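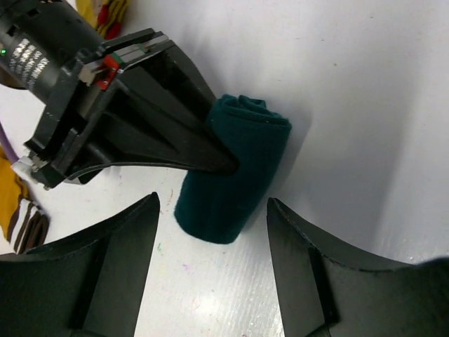 How Knitted Cloth Works

Print this page | E-mail this page

Look closely at a T-shirt, a sweater or a sock. The cloth is made of loops. Each loop of yarn passes through the loop next to it, and that loop passes through another. Cloth made this way is called knitted cloth.

Woven cloth is different. It has two sets of yarn that cross over and under each other at right angles. Bed sheets and jeans are woven.

Why knitted cloth stretches

Yarn by itself stretches very little. A loop, however, can change shape. When you pull knitted cloth sideways, each loop becomes wider and shorter. When you pull it lengthwise, each loop becomes narrow and tall. When you let go, the loops move back toward their first shape.

A sock has to pass over the heel, the widest part of the foot, and then fit the ankle. Woven cloth cut to the size of the ankle would not go over the heel.

Rows and columns

A row of loops running across the cloth is called a course. A column of loops running up the cloth is called a wale. On the smooth side of plain knitting, every stitch looks like a small letter V.

Knitters use courses and wales to plan the size of a piece. Suppose a sock machine has 172 needles set in a ring. Each needle makes one wale, so the tube of cloth has 172 wales. If the leg of the sock is 356 courses long, the leg contains 172 × 356 stitches. That is 61,232 stitches, before the heel and foot are added.

How a pattern is made

A knitted pattern can be drawn on squared paper. One square stands for one stitch. The knitter reads the chart one row at a time and changes yarn where the color changes.

Slanted lines are made in small steps. Each row moves the color change over by one stitch or more. Argyle is a pattern of diamonds, often with thin lines crossing over them.

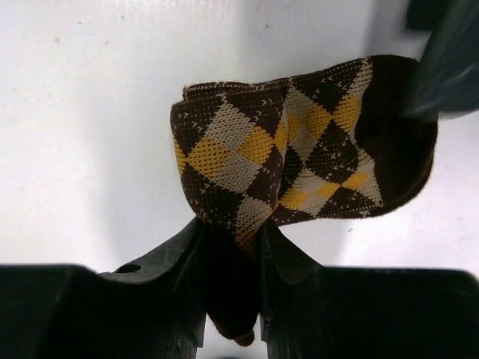
Why a hole grows

If one loop breaks, the loop it was holding is free to slip out. Then the next loop slips, and so on down the wale. This is called a ladder or a run. Thick, hairy yarn such as wool slips slowly. Smooth, thin yarn such as nylon slips fast – a run in a stocking can travel the full length of the leg.

Try it yourself

You need 6 yards of thick yarn and your fingers. Make a chain of loops by pulling each new loop through the last one. Measure the chain, then stretch it and measure again. Take out the end loop and pull the loose yarn. The whole chain will come undone.

Text: Defne Akyol
Checked by: Hatice Sönmez

Related items
What Is Yarn Made Of?
How a Loom Works
Why Wool Shrinks
Buttons, Zippers and Hooks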